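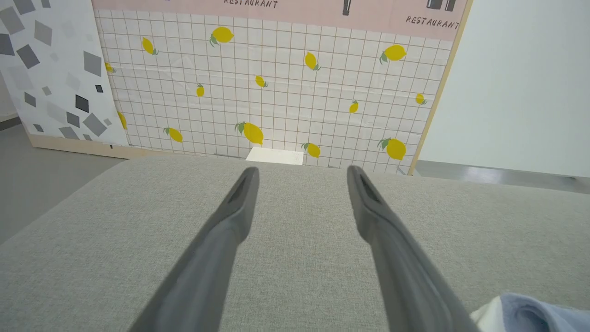
Stetia Two-Finger Gripper Kit
Sold by Groltitby. Page last updated Mar 22, 2023

Hi, I'm Rodel, I run the product side at Groltitby, and I write these pages myself, so you'll have to put up with me talking the way I talk. The question I get more than any other (at trade shows, at my sister's house, once at the dentist) is whether a robot can do the chores yet. My answer is some of them, slowly, and with a person nearby. If that sounds good enough to be useful to you, keep reading!

What you're buying

The Stetia is a parallel gripper with two long gray fingers that taper toward the tips and have a slot in each tip. It bolts onto the wrist of the Rason arm, and the kit comes with a small wrist camera that looks straight down the fingers. We kept the fingers long and narrow on purpose. Most of the stuff lying around a home or a stockroom is wedged behind something or half under something else, and a fat gripper just shoves it farther away.

In the box
Stetia gripper body with fingers fitted
Wrist camera and bracket
One spare pair of fingers
Adapter plate for the Rason arm
2 m cable
Hex keys (please put them back in the bag, I beg you)

The numbers
Maximum opening: 200 mm
Grip force: 30 N
Weight with camera: 522 g

So what can it do around the house?

Picking up a cloth is the job I like to show people. A crumpled cloth on a cushion has plenty of ridges to grab, and the Stetia is pretty good at finding one and lifting. Dropping that cloth in a bin, also fine. Folding it so that you'd want to put it in a drawer? With one arm, no. With two arms and a patient programmer, sometimes, and I've seen it take longer than making a sandwich.

Small boxy things go well too, provided the fingers can get down on both sides. Upholstery is harder than you'd expect, by the way. A hard table doesn't move when you press on it, but a sofa gives, and an arm that thinks it has reached the surface may still be sinking into it. We added a soft-contact setting in January for exactly this and I leave it on all the time now.

Things I'd still do by hand: dishes with food stuck on, anything involving a fitted sheet, and glassware you're fond of.

And in a shop?

Better news there, mostly since a shop repeats itself. Mounir Samir on our support team sets up most of the light-industry customers, and his favorites are sorting returned items into totes and loading blank parts into a fixture. If your parts show up in the same spot every time you may not even need the camera. If they show up in a heap, you'll need it, and you'll need some patience in the first week.

A word on patterned backgrounds

People test in plain white rooms and then move the arm somewhere with busy wallpaper or printed tiles, and they get a nasty surprise. A picture of a piece of fruit can look an awful lot like a piece of fruit to a vision model! Try your setup against the loudest print you own before you trust it. I wish I'd done that before my first customer demo, when our arm spent a good while reaching for a flower on a tablecloth.

Software

The kit works with Do, our control app. You can steer the arm by hand, record what you did and play it back, or hook up your own model through the developer interface. Play it back only when everything is where you left it. It won't look before it reaches unless you turn the camera check on, under Motion.

Care

Wipe the fingers with a damp cloth. Don't use solvent on the camera window. If the tips stop meeting evenly, run the alignment routine in Do before you reach for the hex keys.

Ordering

The Rason arm is sold separately. If you're not sure the Stetia suits your job, send us a short clip of a person doing it by hand and Mounir or I will write back with what we think, including when we think you should skip it.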